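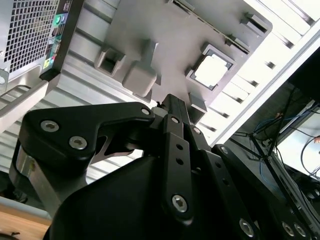

Re: [oldboxes] Opening up the tower, where do I even start?
From: Sointu Saarela
Date: February 11, 2023

Hi all, and hi to the new folks who joined after the Prulldale swap meet!

Arruda wrote:
> I picked up a used desktop tower for 20 dollars and want to clean it
> out and put a bigger drive in. I got the side off and then got cold
> feet. There's a gray molded panel in there with all kinds of raised
> bits on it and I can't tell which ones are supposed to move and which
> ones are just shaped that way. I don't want to snap anything. Also do
> I need one of those wrist straps? The kit at the store was 39 dollars
> and half of it looked like stuff I'd never use.

First off, good for you for stopping when you did. I have snapped so many tabs by pushing on "one more" thing that I keep a margarine tub of the broken pieces (no idea what I think I'm going to do with them).

On the raised bits: get a flashlight and look at the edges before you touch anything. A piece that moves nearly always has a thin gap running around it on at least two or three sides. If the plastic just flows into the panel with no gap, it's stiffening or a cable guide and you can leave it alone. Some makers color the release tabs, blue or green mostly, but plenty of the older office machines don't bother, and then you're stuck feeling around for a little ridged thumb spot. Push gently toward the gap. If it doesn't want to go, try sliding it the other way before you try harder!

Unplug it first, obviously, and hold the power button in for a few seconds after. Then lay it down on its side on a towel. I did my last one standing up on the kitchen table and dropped a screw straight down behind the power supply, and it took me most of an evening and a chopstick with tape on it to get it back out.

Take pictures with your phone as you go, more than you think you want. I take one before every single cable comes off. On the Botov machine I did last May I skipped that for the front panel wires (so sure I'd remember) and ended up with a power light that blinked when the drive was busy and a drive light that never came on. It's still like that. My sister uses it and doesn't care.

For dust, canned air in short puffs, and hold the fan blades still with a finger or a pencil while you do it. A soft paintbrush is good for the corners. Please don't use the vacuum hose right up against the board. I know Botov disagrees with me on this and has been doing it for years, so go ahead and yell at me, Botov.

The strap: I own one and wear it maybe half the time. You can get just the strap for a few bucks, and you sure don't need a 39 dollar kit. One decent Phillips screwdriver, a cup for the screws, the brush, done. If you don't have a strap, touch bare metal on the case before you reach in, and don't do this in wool socks on carpet.

About the drive, can you tell us what's in there now and what the label says? Some of those cases have a little plastic caddy that the drive snaps into, and some want rails screwed on the sides, and the rails are always missing when you buy used. I've got a bag of odd ones and you're welcome to dig through it if you can get over to Adivbridge. I'm home most evenings.

Oh, and check the model number on the back before you order anything. I bought memory for mine from the sticker on the front and it was the wrong kind, and the shop wouldn't take it back.

Let us know how it goes!

Sointu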